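Best street trees for a hot, sunny block?
Posted Apr 29, 2023

curbside_fern
We get to plant 2 trees in the strip by the road this year and I am way too excited! I've been reading up every night. Leaning toward a red maple, but the folks at Sorrentino Nursery keep steering me to a lacebark elm. Anybody growing either one?

mulchpile30
Elm, all day long. Mine went in as a skinny whip and it's the best thing on our street. I walk the long way home in August just to stay under the big trees, the shade is THAT good.

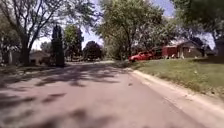
oakandash replied:
Have to disagree on the elm. Ours dropped twigs after every storm and I got tired of raking. Red maple gave us gorgeous color and far less mess.

mulchpile30
Twigs are nothing! Maple roots lifted my old sidewalk on Baltska Lane. I'd take a rake over a concrete bill.

oakandash
Fair, but that depends on the strip. How wide is yours, fern?

curbside_fern
Pretty narrow — I need to go measure. The sidewalk thing has me nervous now.

pitar_gardens
Swamp white oak! Tough, handles heat, beautiful bark. Slow for the first couple of years, then it takes off. Water it deeply and keep the mulch off the trunk.

curbside_fern
Ooh, adding that to the list. Maybe one oak and one elm?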